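Skulum Event Support
Ticket: Calendar entries for Klinhom Lantern Procession show wrong start time
Status: Resolved
Opened: 7/10/23
Reported by: Josué Araújo, Klinhom Festival office
Assigned to: Reece Clegg
Priority: Normal

Summary

Visitors who book a viewing slot for the evening procession get a confirmation email with a calendar file attached. The email body shows the correct start time. The calendar entry is one hour early. Affects all slots on the second and third nights in November. First night is correct.

174 confirmed bookings carry the bad entry. Entry is by slot, and the river gate does not open before the slot time, so an early arrival means an hour on the footbridge with nowhere to sit.
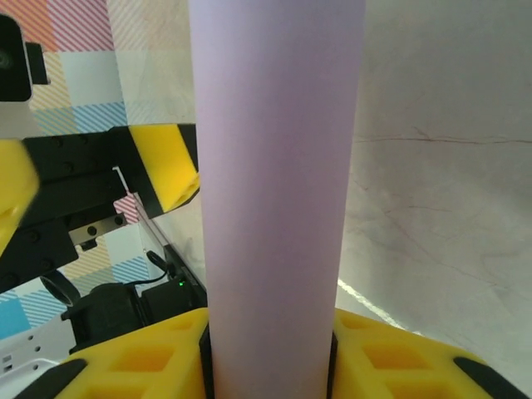

Steps to reproduce

Log in to the Skulum booking page as a test visitor.
Pick the river gate, second night, 6:00 p.m. slot.
Complete the booking and open the confirmation email. Body reads 6:00 p.m.
Open the attached calendar file. Entry reads 5:00 p.m.
Repeat for the first night. Both read 6:00 p.m.

Reproduced on a phone and on two desktop calendar programs. Same result in each.

Notes from Reece Clegg

Checked the event record first. Time zone is set to Eastern and the slot table is right for every night. The public schedule page, the email and the printable pass all read from that table and agree with each other.

The calendar file does not use the zone name. It writes each start time with a fixed offset, and the offset is taken from the date of the first night. Clocks go back between the first and second nights of the procession, so the offset is wrong from then on. The one-day events we host would never show this, and last year's procession fell entirely after the clock change.

Slot length is not affected. Entries are still 20 minutes long. The drum parade ends at 10 p.m. on all nights and has no bookings, so no calendar file is generated for it.

Things tried:

Cleared the template cache and sent a new confirmation. No change.
Re-saved the event with the same time zone. No change.
Split the procession into 3 separate events, one per night, on the staging copy. Entries are correct. Confirmed as a workaround, but it breaks the combined family pass. 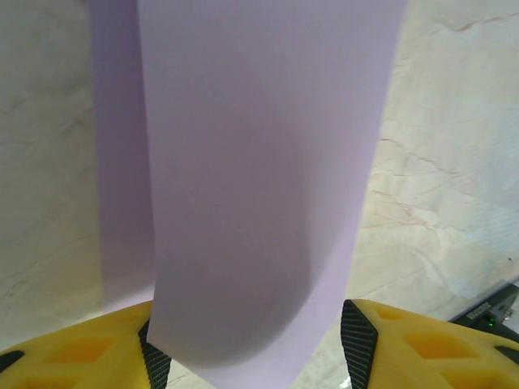 Lavender sheet, doubled over.

Reply from Josué Araújo

We can't use the split. The family pass is the one most people from Trorum buy, and it has to cover all nights under one booking number. The gate lists are also sorted by that number.

Can existing bookings be corrected without sending the whole confirmation again? Last time a second email went out, people brought both passes and the scanners rejected one of them. Temow is printing the gate signs from the schedule page. I assume those are fine.

Reply from Reece Clegg

Signs are fine. The schedule page has been correct throughout.

The calendar entry can be updated separately. Each file has its own ID, and an update with the same ID and a higher sequence number replaces the old entry in most calendar programs.
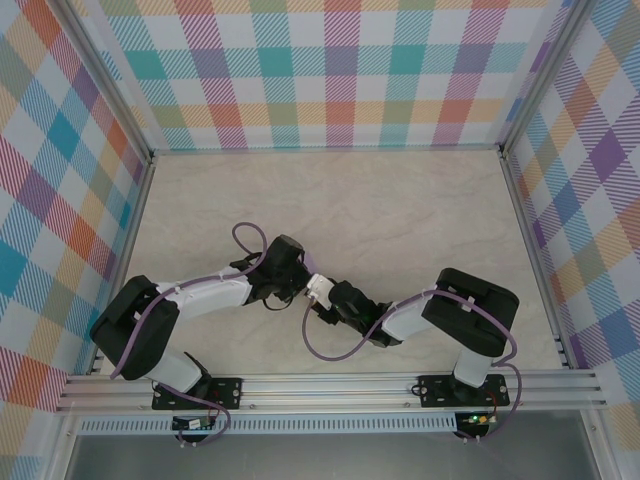

The update goes out with a short message and no pass attached, so the barcode stays the same and the scanners should not see a duplicate. Some older programs ignore the sequence number and add a second entry. The message text tells visitors to delete the earlier one.

Fix

Calendar template changed to write the zone name with each start time. Fixed offset removed. Tested on staging for all nights, all gates, single and family passes. Released to the live site, and updates sent to the affected bookings.

Josué checked his own booking and the office test booking. Both now read 6:00 p.m., with no duplicate.

Open item: the reminder text message uses its own template and has not been checked for the same fault. Moved to a separate ticket, owner Reece Clegg.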